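주방이 좁아도 찜은 해 먹어야죠, 비누렐 '한 칸 부엌' 요리 모임 참가자 모집

2024년 2월 13일

안녕하세요, 비누렐에서 요리 모임을 꾸리고 있는 담당자입니다. 지난 1월에 슬쩍 예고했던 '한 칸 부엌'이 드디어 문을 엽니다! 책상 겸 조리대 하나로 끼니를 해결하는 분들과 찜 요리를 같이 해 보려고요.

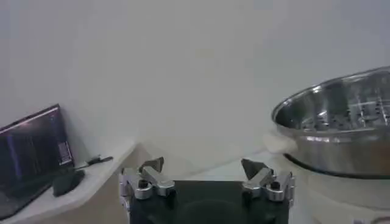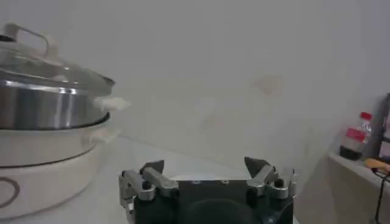
저도 원룸에 오래 살면서 노트북 옆에서 밥을 먹고, 먹던 자리에서 다시 일을 하곤 했어요. 그러다 보니 큰 냄비는 엄두가 안 나고 자꾸 배달만 시키게 되더라고요. 그런데 찜은 생각보다 손이 덜 갑니다. 아래 칸에는 국물, 위 칸에는 만두나 단호박을 올려 두면 한 끼가 나오거든요(저는 고구마를 제일 자주 쪄요).

모임은 스티븐스 2층 공유 주방에서 진행하고, 한 번에 19명까지 모십니다. 수업은 82분 정도인데 먹는 시간이 절반이에요! 첫날에는 양배추쌈과 달걀찜을 만들고, 둘째 날에는 굴라에서 준비해 주는 제철 채소로 각자 메뉴를 골라 봅니다. 좁은 상판에서 전선과 마우스, 그릇이 뒤엉키지 않게 자리를 나누는 요령도 같이 이야기해요. 이 부분은 수납 소품을 만드는 프루식스가 도와주기로 했습니다.

참가비는 없고 앞치마와 반찬통만 챙겨 오시면 됩니다. 시작 30분 전부터 들어오실 수 있으니 일찍 오셔서 차 한잔하셔도 좋아요. 신청은 비누렐 홈페이지 모임 게시판에서 받고, 못 드시는 재료가 있으면 신청서에 꼭 적어 주세요. 취재를 원하시는 분도 같은 게시판에 글을 남겨 주시면 제가 직접 연락드릴게요.

비누렐 요리 모임 담당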